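Storing partly used craft paint and glue bottles on a wooden worktable
Posted in Household and Hobby Rooms by Yanti Wijaya 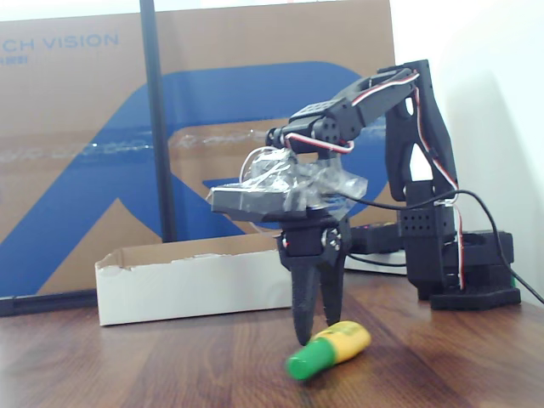 Our residents' association maintains a shared hobby room at Adley, and I have been asked to write a storage rule for small bottles of paint, glue and similar supplies. Members leave them wherever they finish working. A small bottle lying on its side on the wooden tabletop, such as the yellow-and-green one, is a typical case. The table was refinished in March at a cost of 145 dollars, and we wish to avoid stains. Must all bottles be stored upright, or is it acceptable to lay them flat in a drawer? The drawer is 74 millimeters deep inside.

Juwita Krishnan
Bottles that have been opened should be stored upright. Caps loosen with use, and dried residue in the threads prevents a full seal. Members should wipe the neck of each bottle, close the cap firmly and return it to a lidded tray before leaving. Unopened bottles may be laid flat if the manufacturer's label permits it. Please measure your tallest bottle before committing to the drawer. For the table itself, a washable mat is advisable during work.

Hafiz Hartono
Upright. We use a Geltus tray and have had no complaints.

Sekar Lau
I agree with the first reply, with one addition. Solvent-based products should be kept out of the general drawer and stored as their labels direct. Your rule should also state who disposes of empty bottles. Ours did not, and the matter was raised at two meetings.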